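June 14, 2026

Garnet swears the bin system at Hawthorne will sort itself out by July. I've heard that before. Everything odd still goes in the gray bin, and someone always has to dig.

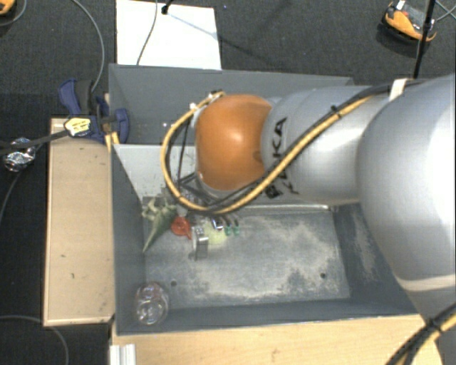 Colton wants to relabel the shelves too, all 17 of them. Fine, but labels never got a thing put back where it belongs. He spent seven dollars on a marker — a marker! — and I give it a week before it goes missing. Told him I'd help tomorrow. We'll see. Knee still sore.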